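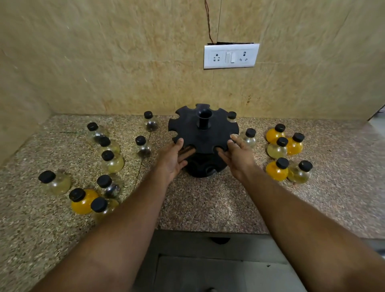
Chapter 5
Storing Dry Goods and Seasonings

Chapter Outline
5.1 Why seasonings lose strength
5.2 Choosing containers
5.3 Racks, drawers and shelves
5.4 Labeling and stock records
5.5 The yearly clear-out

Key Terms
airtight, carousel, decant, ground spice, rotation, shelf life, tier, whole spice

A home cook may own a large number of seasonings and use only a few of them in any one week. The rest wait. How well they wait depends on the container, the place where it is kept, and whether the cook can find it when a recipe calls for it. This chapter treats the spice collection as a small storeroom, governed by the same rules that Chapter 4 applied to the pantry.

The revolving rack, or carousel, is among the most common ways of keeping seasonings in a home kitchen. A rack in two tiers, with rounded notches in the rim to receive the necks of the bottles, holds a good number of them on a small piece of counter. A set of 16 matching glass bottles with black screw caps looks orderly, but the caps give no help in telling one bottle from the next. Color is a limited guide. An orange-yellow powder is easy to pick out among paler ones, while two pale yellow powders may be confused even by an experienced cook, and dark seeds of different kinds can look much alike through clear glass. Section 5.4 sets out a simple method of labeling.

Before a rack is filled, it should be emptied completely, wiped and left to dry. The bottles are then sorted on the counter into whole and ground spices. Whole spices keep their flavor longer and may be given the lower tier; ground spices, which fade sooner, belong on the upper tier where they will be seen and used. Clear glass admits light, so the rack should stand away from windows – and never beside the stove.

The case study for this chapter follows the Linlow teaching kitchen, where the instructor Tamás Sipos asked each student household to list every seasoning it owned. One household listed 51 containers, of which 24 had not been opened in the past year. Their list is printed in full at the end of Section 5.5 and is used again in Chapter 6.

Learning Objectives
After studying this chapter, students should be able to:
explain how light, heat, air and moisture affect dried seasonings;
compare a carousel, a drawer insert and a wall shelf for a given kitchen;
sort and label a mixed collection of whole and ground spices;
prepare a stock record and keep it up to date.

Before You Read
Make a list of the seasonings in your own kitchen. Note where each is kept and when it was last used. Bring the list to class, as it will be needed for Activity 5A.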